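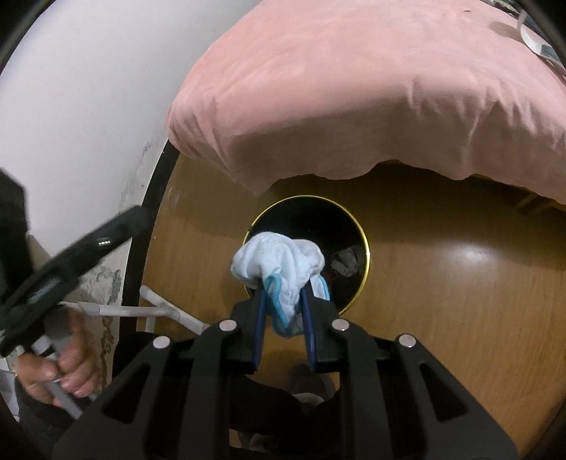

## 4. House rules for home sessions

Okay, so you've got the gripper out of its case and you've done the checks in Section 3. Before you pick up anybody's laundry, please read this part all the way through. I wrote the first version after my own first week of home visits for the Gamholm project, and Dalva Rocha has since fixed the bits I got wrong (there were plenty!).

### 4.1 Before you start

1. Ask the householder which rooms and which containers you may work with, and write the answer on the visit sheet. "Anywhere's fine" doesn't count as an answer – go back and ask for the actual bin or basket.
2. Say out loud that clothing will be handled and recorded, underwear included. People nod along to "laundry" and then go pink when they realize what's in the pile. Give them a chance to take things out first, and go stand in the hallway while they do.
3. Look over the space for names, letters, pill boxes, family photos and screens. Ask the householder to move them. Don't move them yourself.
4. Take off rings and bracelets and push your sleeves up past the elbow. I've snagged a cuff on a cabinet hinge and it's a silly way to lose a take.
5. Open and close the fingers 20 times with nothing between them. If they stick or click, stop and go to Section 7.

> **Note:** If you're working on the Clellby forms, step 3 is called "privacy sweep" and has its own box. Same step, just tick it.

### 4.2 Picking up and letting go

1. Start with your hand still and hold it there for 3 seconds.
2. Come in on the fabric slowly, with both fingers open. Close on a fold if you can find one. A single flat layer tends to slide out.
3. Lift until the piece is clear of the pile, then pause. With anything elastic, give it a moment to stop swinging.
4. If you're going through a round opening or any other tight one, line up the fingertips with the middle of the hole before you move forward. Keep the metal or wood edge away from the pads – they're soft, and a nick in one of them will show up in every session after that.
5. Open the fingers all the way to let go. Wait for the piece to drop. If it hangs on a fingertip, back out and try again with the grip. Please don't shake it off, and don't help with your free hand!

**Caution:** Never reach into a washer or dryer that's plugged in and running, or one that's just stopped and is still turning. I don't care how good the take would be.

**Caution:** Drawstrings, bra hooks and lace catch on the ribs. Stop, put the gripper down on something flat and free the garment by hand. Pulling has cost us one very nice nightdress, and Catriona Dunbar had to write the apology.

### 4.3 Cables and footing

Every cable in the area goes along a wall or behind you, never across the spot where you kneel or stand. If a cable belongs to the house, leave it plugged in where it is and work from the other side. Same goes for damaged walls and loose paint: keep your elbow off them, and note them on the sheet before you begin so there's no argument later about who did what.

Kneeling is fine on a mat. Change position every 7 takes or so, sooner if your wrist is complaining. Josué Quintana does his whole set left-handed now, and he was too proud to take breaks last December, so learn from that.

### 4.4 When to stop

Stop the session right away if:

- a child or a pet comes into the room
- the householder asks, for any reason or none
- you find something sharp, soiled with blood, or that clearly isn't laundry
- a finger pad comes loose or the handle feels warm

Write down the last take number and leave everything where it is until you've talked to the householder. Then call your lead. For Assunção visits that's Rogério Sampaio, and for Dirnanthorpe it's me.

### 4.5 Packing up

1. Put every garment back in the container it came from. Folding is not expected (if they hand it to you folded, though, hand it back folded).
2. Wipe the pads with the dry cloth, then the damp one. No spray cleaner, please.
3. Ask the householder if there's any take they'd like deleted. Delete it in front of them and write the number on the sheet.
4. Get the sheet signed.

> **Note:** The old sheets, anything numbered below 178, have no line for deleted takes. Use the back of the page, and tell Ermira Obradović so she can send you new ones.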